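Back into the coin tin

I've picked up coin collecting again after years away, and I'm having the best time! 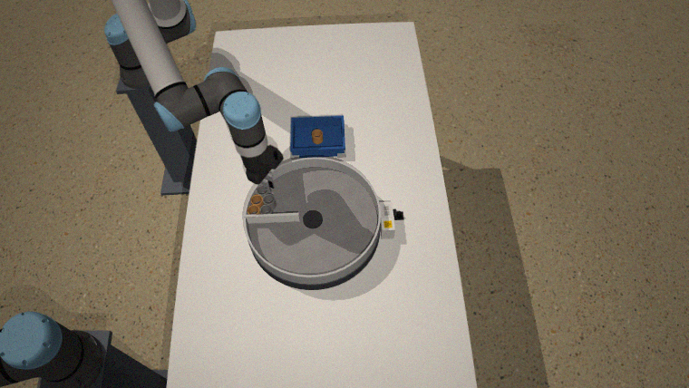 Starting with what's in the tin

My old tin had 193 coins in it, mostly holiday change, and I'd forgotten nearly all of them. I tipped the lot onto a tea towel one evening in December and was still sitting there at midnight with a magnifying glass and a cold cup of tea. Half of them are worth nothing at all and I love them anyway — especially the ones worn so smooth you have to tilt them under a lamp to find the date.

Please don't polish them

I did this as a child and I still wince. Metal polish takes the surface off along with the dirt, and it never comes back. If a coin is really grubby I leave it in plain water for a bit, then pat it dry with something soft. That's it.

Where to look

The Clendley fair is small but brilliant. Most tables have a junk tray where you can rummage for up to 90 minutes (guilty) and come away with 10 coins for the price of a sandwich. For storage I went with a Tarkach album, which holds 300 and lies flat when it's open, hooray. The pockets are a bit tight for the bigger pieces, so those are in paper envelopes for now, with the country and year pencilled on the flap. Next job is sorting the ones I can't read!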